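Week 7 notes: Floors, finishes and who has to live with them
Building Materials 2, Zedora campus
Posted 2022-07-08

Right, so last week we got as far as subfloors and ran out of time before the fun part, which is finishes. I've put the moisture material from the end of that lecture in here too, as a few of you looked a bit glazed by then (fair enough, the heating was up far too high).

Start with the question I keep banging on about: what's under it? I've seen gorgeous finishes ruined by a slab that never got tested. When I was working on the Sastow library job, years back, we had a builder dead keen to get the floor down before the school holidays. The slab looked dry and felt dry. We laid it anyway, and by March the seams along the north wall had lifted like old wallpaper. I still have a chunk of it in my office if anyone wants a look. Test the slab, write the reading down, and get somebody to sign it!

Now, gloss. Sheen level is just a measure of how much light bounces straight back off a surface at a given angle, and it's a separate thing from colour and from hardness. Students mix these up every year. A high-gloss coating can be soft as butter, and a dead matt one can be tough as old boots. What gloss does do is show you everything: every roller mark, every bit of grit that blew in while it was curing, every dip in the screed you thought you'd got away with. Dark colours make it worse. If a client has their heart set on something dark and shiny, take them to see one that's been walked on for a couple of years before they sign off on the sample.

And please look at your samples on the ground. I can't say this enough. We all hold the little square up at eye level next to a window and go ooh, lovely, and then the real thing ends up a metre and a half below us under a ceiling full of downlights. Put it at your feet, stand over it, and look straight down, then look along it towards the light. You'll get two quite different colours out of the one sample.
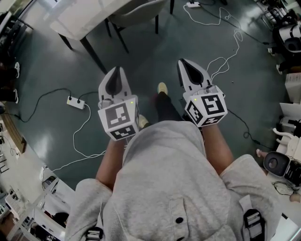 Slip resistance is the other half of the conversation, and it's where gloss gets people into strife. A shiny floor isn't automatically a slippery one, though plenty of them are once there's water about. Ask the supplier for wet results as well as dry, and check which test method they used, otherwise you're comparing apples with gumboots. Entries, ramps and anywhere near a sink need their own thinking. For the Flevotier exercise you've got all three on one plan, so don't just colour the whole thing in with one finish and hope I won't notice.

Cleaning next time, but do the Mazurek reading beforehand (chapter 10, the bit on maintenance schedules). It's dry going and the photos are terrible, but the table on recoating intervals is worth the slog.

For the tute: bring 2 samples of different sheen in the same colour family, with the data sheets. Printed, please, the wi-fi in that room is hopeless. If you're stuck for samples, the cupboard outside the workshop has heaps, just put them back in the right drawer when you're finished.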